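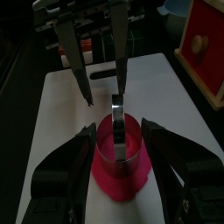 Small cup on a pink cloth

Looking After Household Metals
Handout for Week 2: Shine, Tarnish and Scratches
February 11, 2022

Last week we sorted everybody's spoons into piles, and I promised I'd write down what I was saying while we did it, as I talk too fast and half of you were still taking your coats off. So these are my notes, tidied up a little. Bring them to the next class with your own scribbles on them!

What makes a metal look shiny

A shiny metal is mostly a smooth metal. Light hits a flat surface and bounces off all in one direction, so you get a reflection. Rough up that same surface and the light goes every which way, and you get the soft gray look we call satin or brushed. It's the same stuff underneath. I passed around two old steel lids from the Mondstead flea market last week (one mirror bright, one brushed) and most of you guessed they were different metals. They weren't.

A shiny thing also borrows the color of whatever is next to it. Put it on a pink napkin and it goes pink. I mention this because people bring me things that have "turned yellow" and then we move them away from the yellow wallpaper and they're fine. Look at your pieces on plain white paper by a window before you decide anything is wrong with them.

Tarnish and rust are two different troubles

Silver tarnishes. It picks up sulfur from the air, from eggs, from wool, from rubber bands (please, please don't bundle your forks with rubber bands) and grows a thin dark skin. The skin is on top and you can take it off, but a tiny bit of silver goes with it every time, so go easy.

Iron and plain steel rust, and rust flakes away and lets more rust start below it. Stainless steel has chromium in it, and the chromium makes a clear layer so thin you can't see it. Scratch it and it heals over by itself in the open air. I still think that's wonderful, and I've been teaching this since my own kitchen drawer was my only classroom.

Stainless can still pit, though. Salt is the usual cause. Salty water left sitting in a pan overnight will do it, and those little pits don't polish out.

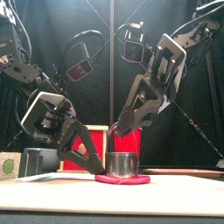 Photo: Pin-yu Au

What to put under your work

Use a pad or a folded cloth whenever you polish. A bare tabletop always has a crumb or a grain of sand on it somewhere, and one grain will leave a line right across the bottom of a cup. Felt is good, old T-shirts are better, and towels with loops are so-so as the loops catch on handles. Wash the cloth by itself and skip the fabric softener -- it leaves a film, and then you spend the evening chasing smears.

Grits, if you're going that far

Most of you won't need sandpaper at all. If you do have a deep scratch in solid stainless, start with 800 wet, keep it wet, and rub in one direction only. Then move to polish. Never sand anything plated! The plating is thinner than you think and there's no putting it back at home.

Several of you asked about the Golov paste. I like it on brass, I find it too harsh on silver, and it smells like a shoe store. The Grinetau cream is gentler and slower. Give it 15 minutes on the piece, then wipe it off with a clean cloth.
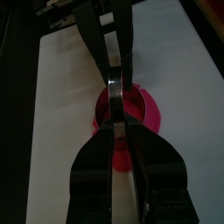 For next time

Read pages 7 to 18 in the Chung booklet and skip the part on pewter, we'll get there later. Bring one thing that's tarnished and one thing you aren't sure about. A magnet off the fridge would be handy too, but remember that some stainless sticks to a magnet and some doesn't, so don't throw anything out on the strength of it.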